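Plurnlow Seed Library
Progress report to the Gredeo Fund, second period
Prepared by Jozefína Ondrejka, project lead

Summary

The grant pays for three things: a seed lending collection at the Plurnlow branch library, a series of growing classes, and a small set of trial beds on the Wihongi Street lot. The collection is open and in regular use. The classes are running but one was canceled. The trial beds are behind schedule, and we are asking to move part of that budget line into the next period (see Budget). 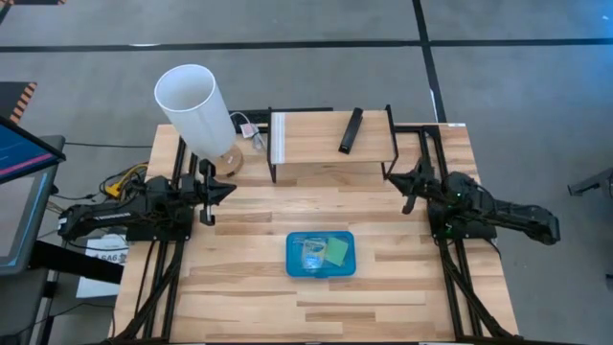 Page last changed: March, by J. Ondrejka

Lending collection

At the close of the period the collection held 585 packets, up from 300 when we opened. Beans, peas, lettuce and tomatoes make up most of it. We have stopped accepting squash and pumpkin seed from home gardens, as too much of what came back last year had crossed with other varieties. Squash seed is now bought in.

Borrowers are asked to return seed at the end of the season if they can. The return rate is low for tomatoes and good for beans. We had expected this, but the gap is wider than we planned for, and the tomato section will need to be restocked from purchased seed for at least one more year.

The catalog has been moved from the paper binder to a spreadsheet that library staff can search at the front desk. Each variety has a line for the year it was grown, the donor's neighborhood and the result of the last germination test. Older packets with no test on record were pulled from the drawers. Those that sprouted poorly were composted, and the rest were relabeled and put back.

Humidity in the storage room was too high in the fall. The branch has let us use an interior closet instead, and readings there have been steady.

Classes

Five classes were held: seed starting indoors, saving beans and peas, reading a seed packet, soil testing, and a repeat of seed starting for families. The repeat was full, with a waiting list. The class on grafting was canceled when the instructor moved away, and we have not found a replacement. We would like to swap it for a second session on soil testing, which several people asked for on the feedback cards.

Spanish handouts are ready for three of the five classes. The other two are with the translator.
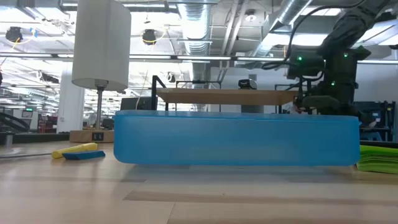
Attendance on weekday evenings was better than on weekend mornings, so the spring classes will start at 6:30 p.m. The branch has agreed to keep the meeting room open until 8:30. Parking is still a problem on nights when the school has a game.

Trial beds

The Wihongi Street lot was to have 12 raised beds by the end of this period. Four are built and filled. The soil test came back with lead levels above what we are willing to plant in directly, so all of the beds now need liners and deeper fill. Clavness Landscape Supply has quoted a price for the extra soil and will hold it through the planting season. The water connection was approved by the city but has not been scheduled.

We plan to plant the four finished beds with bush beans and lettuce this spring and build the others as liners arrive.

Budget

Spending on the collection and the classes is in line with the approved budget. The trial bed line is underspent because of the delay. We request permission to carry $1,000 of that line forward, to be used for liners and fill only. The unspent fee for the grafting class would go to the added soil testing session, and no other changes are requested.

Next period

Finish the remaining beds and get the water connected. Run germination tests on the bean and pea drawers before the spring rush. Send the last two handouts to print. Schedule the seed swap with the branch and confirm the tables.

Attachments: spending detail, class feedback totals, soil test results, Clavness quote.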